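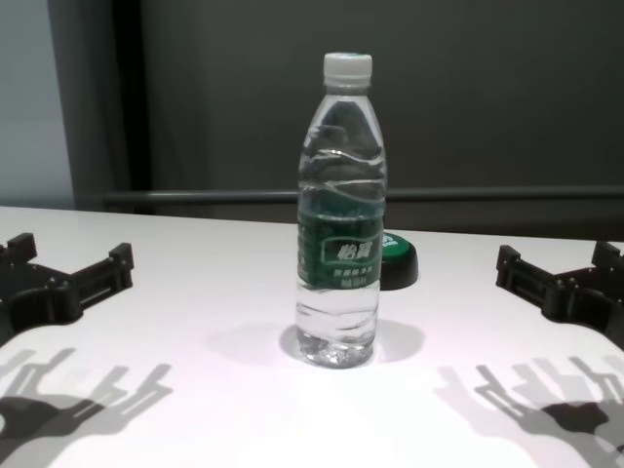

Photo: Foment magazine

The taps went brown in Driltport in January. Not everywhere – the hill streets were fine, the old blocks by the rail yard were not. By lunchtime the corner stores had sold out of bottled water and people were driving to Tullstead, 41 minutes each way if the bridge is clear. It wasn't clear.

The pipe in question is 57 years old. Cast iron, patched twice, then patched over the patches. The city knew. A report from the water department had put it near the top of the replacement list, then the money went to the Forsyth Avenue resurfacing and the list got shuffled. New road, old pipe underneath it. You can guess what got dug up first.

I spent 2 days going door to door down there. Most people weren't angry, just tired. One woman had been boiling water for her baby's formula since before dawn and hadn't heard from the city at all. A barber closed early – can't rinse hair with tea, he said. The laundromat stayed open and probaly shouldn't have.

Cost is the part that stings. More than 46 dollars a week on water, one family told me, on top of a bill that never went down. The credits are supposed to show up in spring. Supposed to.

Replacement crews have started at the south end. Slow going, clay soil, gas lines where the maps say there arent any. The advice for now is run the cold tap until it clears, and don't use the hot for cooking. Some streets clear in a minute. Some don't.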